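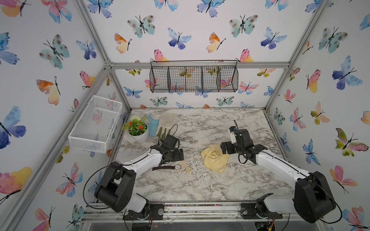 Work gloves, pot plant, yellow cloth and a wristwatch on the marble-patterned top at Nerkton.

Prometport lost property moves to Nerkton, claims open until end of May

Left a glove on the ferry bus? Try Nerkton.

The town's unclaimed things have moved out of the old ticket office at Prometport and into the Nerkton building on the harbour side, where they are being sorted, wiped down and matched to their owners, if their owners turn up. Doors open at 10am. Bring some proof, or at least a good description.

The count for last year came to 2,487 items handed in. This year it has already reached 3,013, and the summer boats haven't started. Umbrellas lead by a long way. Then single gloves, then hats, then what the record book calls "kitchen and similar", a heading that covers more than you'd think. Chopping boards. Whisks. A fish kettle, handed in twice in the same month by different people.

Uthai Wannasri runs the desk. He says the move was overdue.

"In the ticket office we had everything in sacks. Somebody asks for a brown strap, a gold strap, you tip the sack out on the floor. Terrible. Now there's a table, there's baskets on the walls, you can see what you've got."

The new place has had a bit done to it. Butterfly wallpaper, which Wannasri did not pick but says he has got used to. White wire mesh basket on the left wall. A black hanging one at the back, four compartments, for small stuff. The sorting top has a grey and white marble pattern and marks easily, so the staff have stopped putting tools down on it bare. There was a row about the baskets, as Wannasri wanted lidded tubs and lost.

What comes in goes through the same steps each time. Onto the top. Look for a name. Look in the pockets if it's got pockets. Wipe, tag, write it in the book, then into a basket or onto the shelf in the corridor. Clothes go to the wash first. Food goes in the bin, no arguments, and that includes sealed jars.

Plants are a problem. They can't be tagged and shelved like a hat. A potted one stays out on the top where it gets the light, and whoever is on that morning waters it. Hưng Ninh, who does the early turn, said at least one has gone home with the wrong person already.

"She was very sure it was hers. Then the other lady came in with a photo. Same leaves, same chip in the pot, everything. We had to ring round." It was sorted out by teatime. Both women have asked us not to print thier names.

Watches are the other headache. There are 57 in the book at present, more than the desk has ever held at one time. Most turn up in the washrooms on the boats, taken off for hand washing and left by the tap. Some come from the swimming pool, in the post, in an envelope with nothing else in it.

Bianka Bognár of Bognár, the watch and key shop on Quay Street, comes in on her lunch hour to look them over. No charge. She checks the back for an engraving, notes the strap and the dial, and says whether it's worth a new battery. She won't put a value on any of them.

"People ask, is it a good one. I don't answer that. If it's yours it's a good one. What I want from you is the strap, what it's made of and the colour, what the numbers look like, and if the buckle's stiff. You'd be surprised. People wear a thing for ten years and can't tell me if it has numbers on it."

She has turned away three claims so far. One man described a watch in great detail that was on his other wrist.

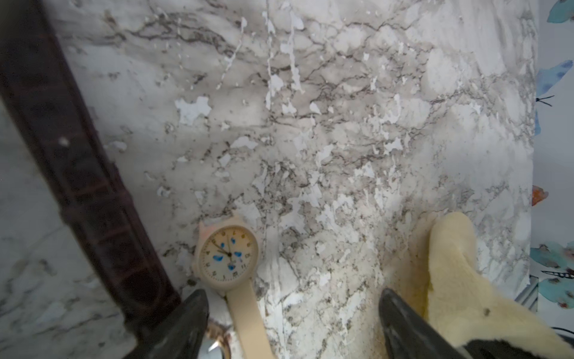 Her advice, for anybody planning to come down: look through your photos first. A holiday snap with your arm in it will do. Receipts are fine but hardly anyone has one. A repair slip is best of all, as the shop will have written down the case and strap when it went in, and Bognár keeps her own slips going back to when her father had the counter.

Straps get changed, she points out, so a claim isn't thrown out just on that. If you had a new strap put on, say so, and say where. Same goes for a new glass.

Claims are held for 40 days from the date an item goes in the book. Used to be longer. The shorter time was brought in because of the space, and it has not gone down well with everybody. Dorottya Gál, who crosses to work on the early boat, lost a pair of work gloves in the winter and only heard about the desk in spring.

"By then they'd gone to the charity rail. Good gloves as well. I'd have come sooner if there'd been a sign on the boat, a poster, anything." She has since bought another pair and written her phone number inside the cuff in marker pen. She recomends it.

There is now a sign on the boat. Two on the bigger one.

After the holding time, clothes and household things go to the charity rail by the bus stop. Jewellery and watches are kept back longer, in the safe, and not sold off without a second notice in this paper. Small ornaments with no owner sit in limbo a bit - too odd for the rail, too light for the safe. Wannasri would like a shelf for them near the door. He has asked.

Also on his list: better lighting, a second chair, and something to stop the door banging when the wind is from the north. The chair has been promised.

The lease on the Nerkton space was arranged by Botond Simon, who looks after lettings along the harbour. He said the desk can stay through the season and the matter will be looked at again in autumn. The ticket office itself is to be let to Esex, the bicycle hire firm, once the damp has been seen to. No date for that. The damp is in the back wall and a first go at it didn't take.

Would the desk ever move back? Simon thought not. "It was cold, and you couldn't get a pram through the door. People put up with it because it had always been there." Some of the older passengers still go to the ticket office out of habit and knock. A note on the window now sends them across the road.

Reaction on the quay has been mostly good. The walk is shorter from the boats and longer from the buses. The bus drivers have been bringing things over at the end of the late turn and leaving them in the porch, and Wannasri would like them to stop. Hand it in at the desk, he says, or keep it on the bus till morning. A bag left in the porch last week got rained on and there was a library book in it. The library has been told.

If you can't get to Nerkton in person you can write in. Say what it was, which boat or bus, and what time of day near enough. Don't send money for postage up front, they'll let you know what it comes to. Keys are not posted. Nor are plants.

Children's things are kept in a box of their own under the window, and parents can look through it without making a claim, just ask first. Plenty of single shoes. A lot of them left feet, Ninh says, no idea why.

Opening is 10am to 4pm, closed between one and half past for lunch. Late opening until 7pm is being tried through May for people coming off the evening boat. Ring the bell if the shutter is half down, it sticks. Entrance is on the harbour side, green door, next to the net store. Parking is tight when the boats are in.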